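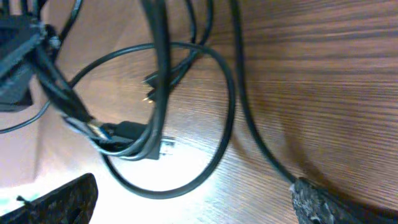
The Rondora Open Day is a yearly public event held in March at the Belmont workshop of Rondora, a small company that works on robot handling of cables and other soft parts. It is best known for its tabletop demonstration, in which a robot with a two-finger gripper works on loose cable. The most recent event drew 635 visitors, the highest number so far.

History

The first open day was arranged by Vinh La, an engineer who had joined Rondora from the toolmaker Brustley. It was meant for suppliers and former coworkers, and 200 people came. Local schools asked to be let in the next year, and the company opened the doors to the general public. Entry has always been free. Visitors are taken through in small groups, beginning at 10 a.m., and each group spends most of its visit at the demonstration table.

Brustley supported the event for its first 2 years. Ezzat, a maker of wiring for farm equipment, has supported it since then and lends cable for the demonstrations.

Setting

The demonstration is held on a wooden table in the front room of the workshop. Early open days used a white plastic bench, but dark cables left hard shadows on it and visitors complained of the glare from the ceiling lights. The wooden table has a fine, straight grain with a band of darker streaks running across it. Light still reflects from the surface in places. A screen on the wall carries the view from the camera near the gripper, so that people at the back of a group can follow the work. From that position both fingers are in sight, dark and rough-surfaced, with the wood between them.
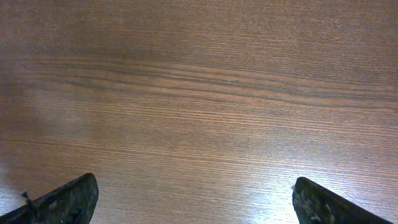 Demonstration

Each session lasts 20 minutes. A staff member lays out the cable and explains the task, and the robot then works without further help unless it has to be stopped. The usual tasks are picking up a plug, moving it to a marked spot, and pulling one strand clear of the others. Over the course of a normal open day the robot makes roughly 2,000 grasps, counting those that fail.

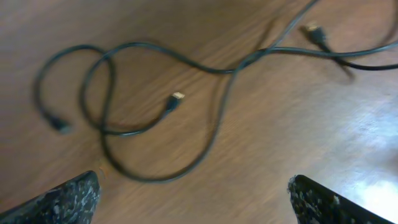

Loose cable is one of the harder things to give a robot. A box or a cup keeps its shape when it is touched, while a cable bends and slides, and pulling on one part of it can shift another part well away from the fingers. Connectors give the robot something firmer to aim for. Those with a bright metal end, such as the gold-colored one lying near the crossing strands at the upper right, stand out from the black cable. A blunt dark plug is easier to confuse with the cord beside it. La has said that visitors tend to look at the knots, while the staff watch the plugs.

After each session the group may ask questions and try moving the gripper with a hand controller. Children under eight need an adult with them at the controls.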